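Staff Kitchen, Mimgate Building

Atura has completed work on the shared kitchen on the ground floor of the Mimgate building. The room serves 26 members of staff and replaces the former pantry next to the Omavano reading room. Planning began in March, and the kitchen opened for daily use in November.
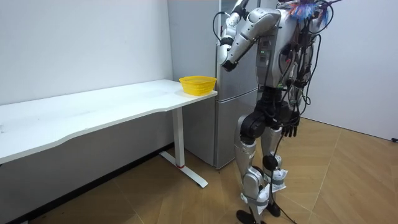 Storage and counter space were the main requests in the staff survey. The room is small, and the layout was kept simple for that reason. A long white desk shares the room with the tall refrigerator, and the floor has a light wood pattern. Fitting and delivery were handled by Matos.

Items for common use are kept on the table – tea, sugar and fruit in season.

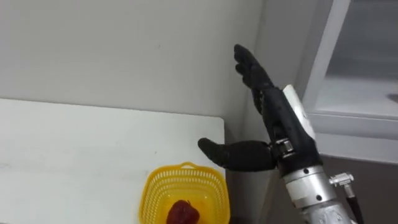
Staff are asked to wipe the surface after use and to return cups to the main cabinet by 5 p.m. Personal belongings should be kept in the lockers on the same floor.

The refrigerator has two doors and is shared by all departments. Food must be labeled with a name and may be stored for up to 3 days.

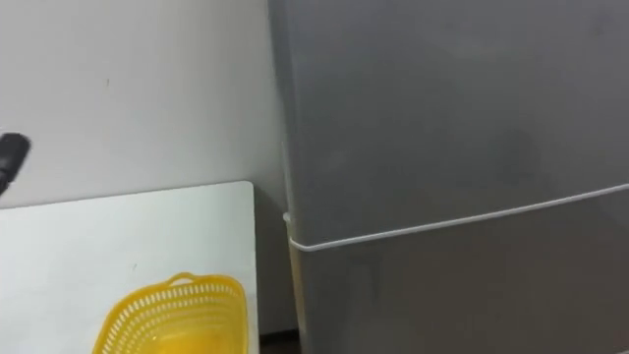

Unlabeled food is removed at the end of each week. Requests for repairs or supplies – including paper goods – may be left at the front desk.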